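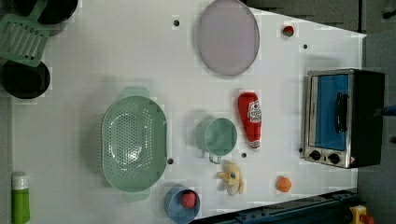 Kastia Kitchen Demos

Version 3, 13 April 2018

Kastia is a set of teleoperated demonstrations for robots learning to tidy, sort and put things away in a kitchen. We've been collecting at the Desivdale lab and we're really pleased with how this version has come together, so please download it, train on it and tell us what breaks!

What's in it

400 episodes across 7 tasks. Each episode has overhead colour video, joint positions, gripper state and a one-line instruction typed by the operator before the arm moves. The overhead view looks straight down at a white tabletop with small round holes in it. If your segmentation model likes to call dark circles objects, mask the holes first (ours loved them).

Objects

Toy food and ordinary kitchen gear. Among the things you'll meet are a mint-green colander and cup, a light green slotted spatula, a lavender-gray plate, a red ketchup bottle, a partly peeled toy banana and a toaster oven. Having two greens so close in colour was great fun for language grounding: "the green one" is a favourite operator phrase, and we left it in wherever it turned up.

Layouts are reshuffled between episodes. Objects can start on their sides, inside one another, overlapping, or partly outside the camera's view. We kept all of those.

Tasks

put the food in the colander
put the food on the plate
food into the cup
spatula into the pot
stand the bottle up
open the oven door
clear a space in the centre

Failed attempts

100 of the episodes are failures, labelled as such in the outcome field. Drops and missed grasps have been wonderful for training our recovery behaviour, so don't throw them out before you've tried them.

Known problems

Gripper state lags the video slightly in the oven episodes. Shadows shift with the time of day.

Loading

Use the Rollport reader, or unpack the archives yourself; the folder layout is one episode per folder. The Bensaid baseline policy and its config are in the baselines folder.

Next

More oven episodes are planned for June, with a second camera at table height.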